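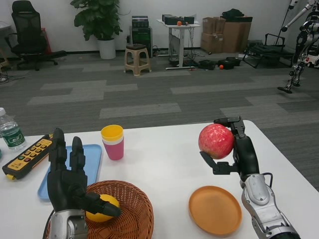 25/04/2021

Sunday, so no line to look after, only the bench. Went in at ten to clear the backlog from the Prikalach trial and found Severin Mayrhofer already there with the spreadsheet open. We are at 217 logged runs. The target set in December was 2000, and I no longer think the date attached to it means anything.

Read the Marchetti proposal again over lunch. It replaces two packing stations with one robot cell and one attendant. The attendant's duties take up four lines: load, clear, reset, call maintenance. On the present stations a packer also rejects bruised fruit, swaps a bad basket and notices when the label printer is drifting. None of that is in the cell specification. Wrote it up as a gap and sent it to Aurelia Kofler, who has to cost it. 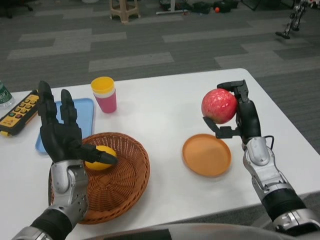 Staffing was the other half of her question. She wants to know how many people the cell needs on a full shift, and I can only answer for our bench, where it is one person per robot with no spare attention. Cycle time is the easy part to quote. The grasp is harder: with the apple up off the table next to the orange plate, finger over the top and thumb underneath, I would pass it, but a packer takes the next piece with the other hand while the first is still moving. Ours runs the hands in sequence. I put the difference at about 30 percent of throughput and marked it as an estimate.

Severin thinks the packers should be trained on Clitix before the cell arrives. I agree, with the condition that the training is paid at shift rate and that the reset procedure is written by someone who has worked a station. The Drerneo manual gives it 10 pages and assumes an engineer.

Two people on the late shift have asked me whether they should apply elsewhere. I told them I had no figure. Meeting with Aurelia moved to Tuesday; bring the reject counts.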